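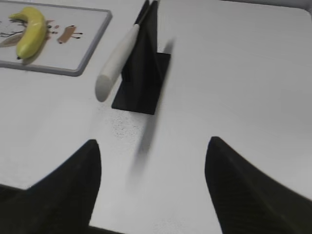
Knives, and why I've stopped buying them

I've been putting off writing this one because I know half of you are going to email me about your whetstones. Go ahead! I do read them all, even the very long ones.

When we moved to Gratport I unpacked the kitchen and found I owned 18 knives. I use 4 of them. There's the big chef's knife, a little paring knife, a bread knife, and the cheap serrated thing from the camping box that's still the best tomato knife in the house (don't tell the fancy ones). The rest had been rattling about in a drawer with the barbie tongs for years, getting blunter every time somebody went looking for the tin opener.

So I've had a clear-out. The four I like now get a proper home in a knife holder on the bench, and the others went in a box to the op shop in Arlow. If you're doing the same, ring first and ask whether they take blades, as plenty of op shops won't. Wrap each one in cardboard with tape around it and write KNIFE on the outside in big letters.

With the drawer sorted I finally took the chef's knife to be sharpened. I'd been sawing my way through pumpkins all autumn and blaming the pumpkins. The bloke at the Arlow market did it while I got a coffee, and the first onion I cut that night was a bit of a shock, to be fair. I'd forgotten they were meant to go quietly.

A few things I've picked up since. Wash them by hand and dry them straight away, before you put them back. Keep them out of the dishwasher, however tired you are. Glass chopping boards are murder on an edge (and the noise, ugh), so mine's gone to live under a pot plant. And a honing steel is lovely for keeping an edge in line between sharpenings, but it won't bring back a knife that's properly blunt, which I wish I'd known before spending most of a summer waving one about and feeling very professional.

I'm still undecided on pull-through sharpeners. My neighbour swears by hers, my market bloke pulled a face when I mentioned them, and I haven't got a good knife I'm willing to sacrifice to find out. If you've used one for a few years, write and tell me how your knives have held up and I'll put the best replies in the next newsletter, along with the pumpkin soup I promised you in April.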